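拼木桌面保养，到底上木蜡油还是矿物油？

木作与家居版 > 表面处理

楼主 老榫头

家里工作台用了两年，桌面是浅色的拼木条，当初买的Caldale的毛坯板，自己打磨到240目，只擦了两遍食品级矿物油。现在常放杯子的地方有几圈白印，手摸上去也有点毛。我打算趁九月天气干燥重新做一遍。

看了一圈资料，意见基本分两派。一派说继续矿物油，坏了随时补；另一派说一步到位上硬蜡油，一罐Surkik能用好几张桌子。我这张桌子平时吃饭、写字都在上面，偶尔揉面，基本不切菜。想听听用过的人怎么说，最好是用过一年以上的。

补充一下，桌面不大，背面没有处理过。冬天有暖气，目前没开裂，右边有一点点翘，放直尺能看到缝。
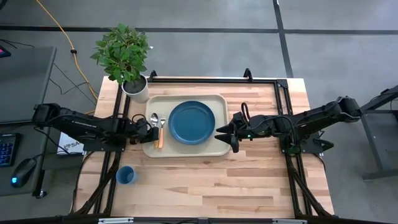 Gruvden，九月

桌面颜色大概就是这种浅木色，我不想让它变黄太多。底下铺的是灰色地毯，一楼，夏天返潮比较厉害，这个不知道有没有影响。

2楼 半斤桐油

先说翘的问题。你背面没处理，正面擦了两遍油，两面吸湿速度不一样，翘是正常的。不管最后选哪种，背面都要做，遍数和正面一样。

油的话我投硬蜡油。我家餐桌做完三年，热汤碗直接放也留过印，用细百洁布蘸一点油局部擦开就好了。矿物油不会固化，一直在往外跑，你得每个月补，补到后来就懒了。

3楼 Tavares南岸

不同意楼上。矿物油的好处就是没有门槛，孩子都能擦。硬蜡油局部修补听着简单，颜色深的木头好修，浅色木头修完会有一块光泽不一样，侧着看特别明显。我给店里的长桌补过一次，后来整面重做了。

另外楼主原来擦过矿物油，木头里还有油，直接上硬蜡油附着不好，罐子上一般都写了。

4楼 老榫头（楼主）

回3楼，这点我也担心。原来的矿物油怎么去？用酒精擦行不行？

5楼 Tavares南岸

酒精基本没用，矿物油不溶于酒精。要用石油溶剂，抹布换勤一点，擦完晾两三天，再打磨。窗户开着，别在厨房里弄。沾了固化油的抹布不要团成一团扔垃圾桶，会自己发热起火，摊平晾干或者泡水里。

6楼 半斤桐油

附着那点3楼说得对，我漏了。但我认为两年前擦的两遍，现在剩得不多，打磨下去一层就差不多了。可以先滴几滴水看看，水很快渗进去说明油已经走得差不多。

7楼 刨花满地

水滴只能看个大概，表面干了里面不一定干。我的做法是在背面角落先试一小块，放一个星期，用指甲刮，刮不起来再做整面。

目数说一下。硬蜡油之前磨到150目就停，最多180。楼主上次磨到240，对矿物油没问题，对硬蜡油就太细了，孔封住，油吃不进去，浮在上面擦也擦不干净，最后发粘。很多人说这个油发粘不好用，都是这么来的。

还有，涂完十几分钟一定要把多余的全部擦掉，擦到抹布上几乎没有油。宁可少，不要厚。

8楼 老榫头（楼主）

谢谢，150目记下了。

再问个日常使用的事。我们家吃饭习惯用托盘，盘子碗都放在托盘上，桌面直接接触水的机会不多。这种情况是不是矿物油也够用了？
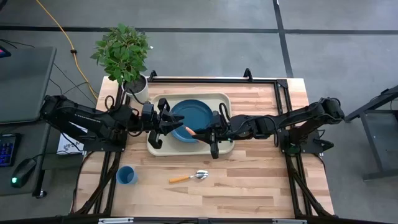 因为真要做硬蜡油，按各位说的，去油、晾、打磨、两遍、再养护一周，桌子前后半个月不能用，家里没有第二张桌子。

9楼 南窗晒豆子

用托盘的话我觉得矿物油加蜂蜡就够了。我用的是4份油1份蜡，隔水化开，凉了是软膏状，比纯油耐久，手感也好一些。每季度擦一次，一次二十分钟。

但托盘有个毛病，底下容易存水。洗完没擦干就放回去，闷一晚上，桌面就是一个方框印，比杯子印难弄多了。楼主一楼还返潮，更要注意。垫四个小胶脚，让底下透气。

10楼 半斤桐油

胶脚不要用黑橡胶的，会往浅色木头里染色，磨都磨不掉。用透明硅胶或者毛毡。毛毡怕湿，还是硅胶好。

11楼 刨花满地

我反对加蜡。蜡一旦吃进去，以后想换别的涂料就更麻烦，比单纯矿物油难去得多。楼主要是还没想好，就先单用油，给自己留条路。

12楼 南窗晒豆子

这个说法听过很多遍了。我有一张桌子擦了六年油蜡，去年换成硬蜡油，先拿刮刀刮一遍再用溶剂擦，到现在没脱没粘。麻烦是麻烦一点，没有那么严重。

13楼 刨花满地

你有刮刀而且会磨刮刀，楼主不一定有。新手拿砂纸磨有蜡的面，两下就糊死，一包砂纸磨不完半张桌子。

14楼 路过的松鼠

插一句价钱。我这边硬蜡油小罐加砂纸、溶剂、手套，全套下来接近3,000，矿物油一大瓶不到1,000，能用好久。不是这一张桌子指望用十年八年的，我觉得没必要。

15楼 半斤桐油

你那是什么价，小罐不至于吧。溶剂和砂纸又不是一次用完的。

16楼 路过的松鼠

我们这里进口的都贵，加运费。

17楼 Tavares南岸

顺便说木勺木柄，剩下的矿物油别浪费，家里带木柄的餐具一起擦了。木柄和金属箍交接的地方最容易进水发黑，棉签蘸油往缝里压一压，放一夜再擦掉。别进洗碗机。 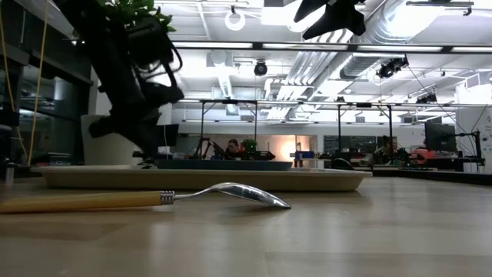 木柄金属勺，柄与勺颈之间有金属箍

箍已经松了的，光擦油没用，等彻底干透以后用食品级胶重新粘。趁潮粘，干了还是松。

18楼 老榫头（楼主）

看完决定了，这次还是矿物油，不加蜡。白印的地方先局部打磨，然后整面轻轻过一遍，背面同样的遍数补上。明年要是还烦，再考虑硬蜡油，到时候按7楼的先试背面角落。

翘的那边，背面擦完油能自己回来吗？需不需要压重物？

19楼 半斤桐油

轻微的能回来一些，别指望全平。不建议压，看看螺丝孔是不是圆孔，是圆孔的话改成长孔，让板子能横向走。锁死了迟早裂。

20楼 刨花满地

同意19楼。长孔方向要垂直于木纹，别开反了。

21楼 老榫头（楼主）

刚趴下去看了，六个全是圆孔。周末拆。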